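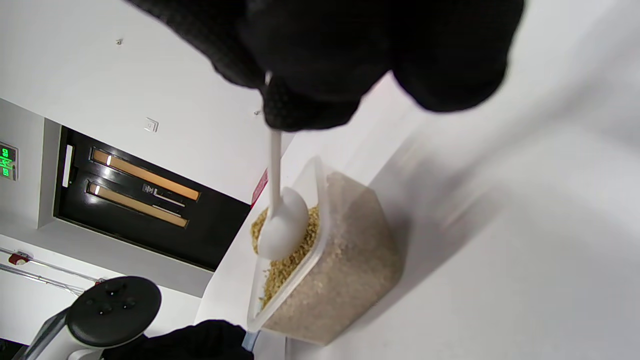

Figure 1. Spoon and container with dry granules.

Trademark Use Among Small Dry Goods Sellers in Nulier

Project report, Introduction to Intellectual Property
Prys Rees

1. Background

A trademark is a word, logo or other sign that tells buyers where a product comes from. In the United States, a seller can gain some rights in a mark just by using it in trade. Those rights are usually limited to the area where the mark is known. Federal registration is a separate step. It costs money, takes time, and gives the owner a claim that reaches across the country.

Most of the cases we read in class were about large companies. I wanted to look at sellers at the other end of the scale, who pack grains, spices, seeds or pet food under their own name and sell at markets or through small shops. The question for the project was how these sellers choose a name, whether they search for earlier marks, and what they believe the symbols on their labels mean.

2. Terms used

The TM symbol may be used by anyone who claims a mark. No filing is needed. The ® symbol may be used only after federal registration, and only for the goods or services listed in the registration.

Goods are sorted into numbered classes. Three came up in this project. Class 29 covers many preserved foods, such as dried fruit. Class 30 covers flour, rice, spices and processed cereals. Class 31 covers raw and unprocessed grains and seeds, and also food for animals. A seller who packs rice for people and feed for birds would therefore need to file in two classes, and the fee is charged by class.

The main test for a conflict is whether buyers are likely to be confused. The two names do not have to be identical and the goods do not have to be in the same class. It is enough if the names are close and the goods are related in the minds of buyers.

3. Method

The work was done in April. I started with the vendor lists of the Nulier market and of the Hopkin Street shops and kept every name used on packaged dry goods. This gave 221 names. I sorted them by type: personal names, place names, descriptive names and made-up words.

I then ran a plain word search for each name in the public register and saved the results. The searches returned 3466 records in total, including dead records and records for goods with no link to food. I did not try to read them all. For each name I read the live records in classes 29, 30 and 31.

Finally, I sent a one-page questionnaire to 30 sellers. It had eight questions, and 22 sellers sent it back. The ones who did not reply were contacted once more by email and then dropped.
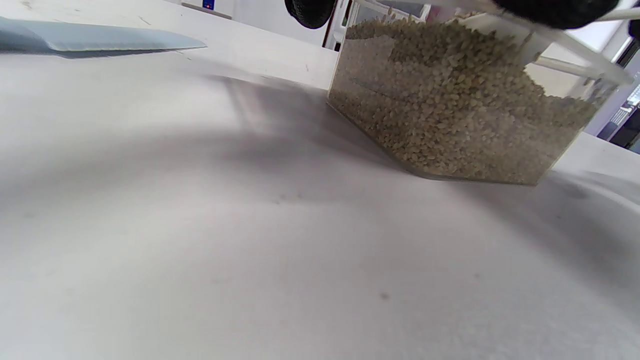 Figure 2. Clear plastic container of dry granules on a white tabletop.

4. Results

Descriptive names were the largest group. These were names that said what was in the bag or how it was made. A name like this is hard to protect, because other sellers need the same words for their own goods. Several sellers had added a place name to a descriptive word, which does not help much, as place names are treated in a similar way.

Made-up words were the smallest group. Endia and Mekum are two of them. Both are strong marks in the legal sense, as neither word says anything about the product. The seller of Mekum wrote that the name was picked by his children and that he had never thought of it as a trademark. The owner of Endia had done a search before printing labels and had kept the results in a folder. She had not filed an application because of the cost.

In the questionnaire, most sellers said that they had checked their name with a general web search. Very few had used the register. Many thought that forming a company under a name, or buying the domain, gave them the right to use it as a brand. These are separate things. A state office may accept a company name even when the same word is someone else's registered mark.

Two sellers used the ® symbol without a registration. Both wrote that they thought it meant the business was registered with the state. I told them what the symbol means, with a link to the official guidance, and did not include their names in this report.

5. Limits

The sample is small and comes from one town. Sellers who agreed to answer may know more about the subject than those who did not. My word search would miss marks that sound alike but are spelled differently, and it did not cover logos or state registers. I am also not trained to decide whether two marks conflict, so I have not said that any seller is infringing.

6. Further work

A second round could include a sound-alike search and a few interviews with sellers who have changed their name after a complaint. My instructor also suggested comparing the vendor lists from earlier years, which the market office keeps on paper. The questionnaire and the list of name types are in the appendix.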